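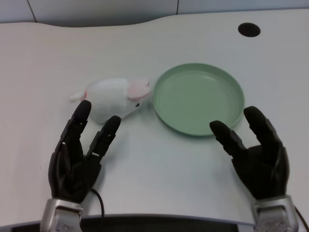 Bench 2, Sterdale annexe. Plush mouse and green plate.

The purchasing form had a box marked Justification, limited to 40 words. I had been employed at Sterdale for 11 years and had never needed more than 40 words to buy anything, including the lift.

The Mengal quotation covered a pair of hands, wrists, cabling and a spares kit. Fingertips were listed as consumables. Pandley had quoted for a single gripper at less than half the price, with delivery in June, and finance had put a yellow sticker on it. My task was to write down which one we wanted and to which budget line it belonged.

I took the form to the bench and stood behind the tape. The test object was a toy mouse, entered in the asset register at 5 pounds under Soft Goods, Miscellaneous. The plate had no entry. I wrote "plate" in the margin and then could not find a code for it.

The operator asked if I wanted to see anything in particular. I said I wanted to see whatever would still be true in the third year, when the warranty ran out. She wrote this down as a test condition. 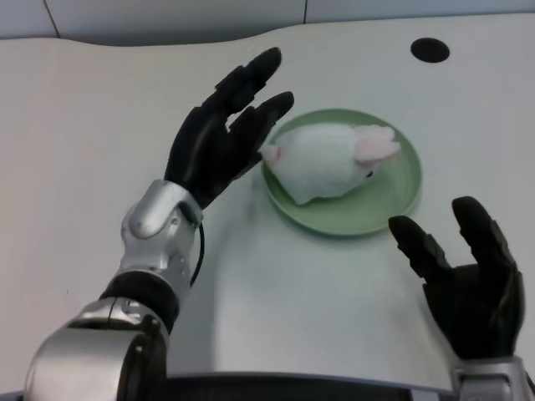
Mengal pair, both hands open, toy on plate.

I drafted the justification at the bench. The first version came to 43 words. I removed "respectfully" and "two" and was left with one word too many, and every word still there appeared to be carrying something. I read it aloud. The operator suggested taking out "mouse".

Without the mouse it was a request for hands. I put the mouse back and took out "urgently".

The form went to Sallunitz, where the group approvals are done, on March 29, 2019. It came back the same afternoon with a query against line 4. They accepted the hands. They accepted the spares kit, including the fingertips, and had moved the wrists to capital expenditure. They wished to know who had authorised the plate.

I opened a new form.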